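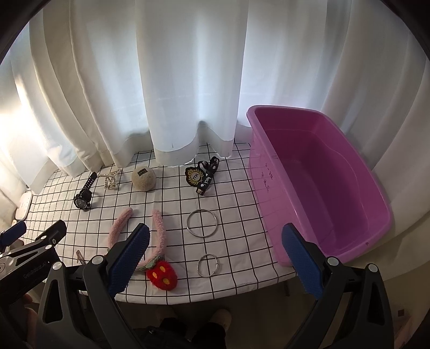
I keep all my small bits in one plastic tub: hair things, bangles, my watch, whatever comes off at the end of the day. It works until something is wanted from the bottom. This week I was late twice looking for a claw clip, so I cleared a table by the curtains and went through the lot.

The watch stays, of course. So does the gold-toned clip, which cost me 158 crowns at Citex and has lasted better than the plastic ones. I had 3 of those and 2 have snapped. The bangles catch on jumper sleeves, so they only get worn in summer.

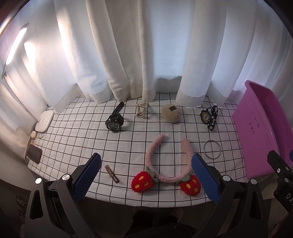
Words and photos: Brevero — blog owner
Nov 18, 2025

The strawberry headband is the awkward one. It's a pink fuzzy thing with two red knitted strawberries on it, and it won't lie flat under anything without getting squashed. I wear it for washing my face and I'm not giving it up. It can go on top, with the beige pom-pom next to it.

I looked at a divided tray in Cullier but it was too shallow for the headband — and I already own a tub. Small cloth bags for the metal things will do for now.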